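Garment Handling Trainer, Mesatar Laundry Services, Wosside site

Part time, two openings, day shift. Starts in January.

Mesatar sorts and folds clothes for home-pickup customers. Later this year part of the folding work at Wosside will move to automatic stations built by Iltel. Before that, the stations need examples of the job done by people with experience. Trainers handle everyday clothes with a hand-held gripper in each hand, and the recordings are used to set up the stations. You will work at tables and on beds, in ordinary rooms, at your own pace.
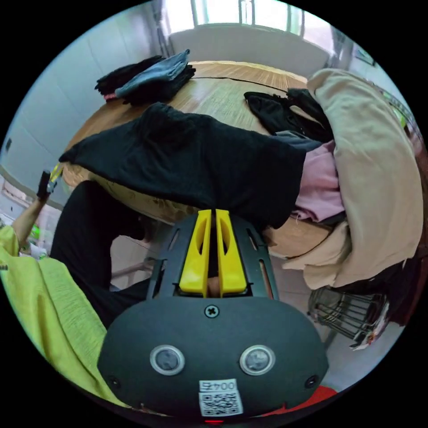

Several people on the current folding team asked the same thing when the plan was announced: if I teach the machine my job, what do I do after that? One of them added that a straight answer now would be better than a nice one in six months.

The answer so far is this. No folding job at Wosside ends because of the stations during the first year. Hand folding hours will go down. Stain checks, repairs, customer returns and station supervision will take more of the day, and current staff get first choice of those shifts. After the first year we don't know yet - staffing will be reviewed with the team and the results posted in the break room.

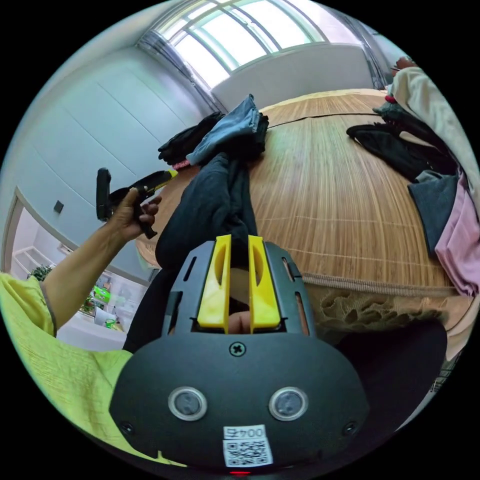

Pay is the same as for a senior folder, and training time is paid. A session lasts 60 minutes, followed by a break away from the tools. We ask for steady, repeatable movements more than speed. Soft knits and stiff fabrics need different handling, so you may go from a pair of blue jeans to dark trousers laid out lengthwise on the mat, then do both again. The full set for this round is 1574 recordings, shared among all trainers.
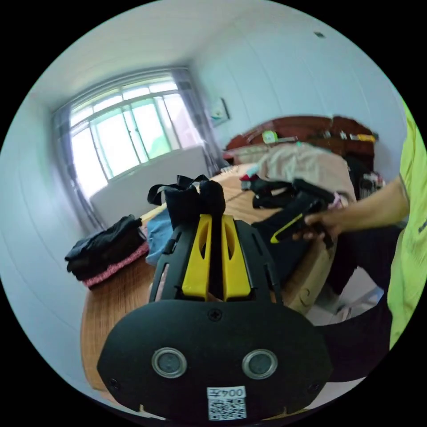 Working over dark clothes with the hand-held gripper.

You should have a year or more in laundry, retail or hotel work, and be able to stand and reach for a full session. No computer skills needed.

To apply, leave a short letter at the Maluleke Street office or call extension 552 before noon. Tell us which shifts you can work.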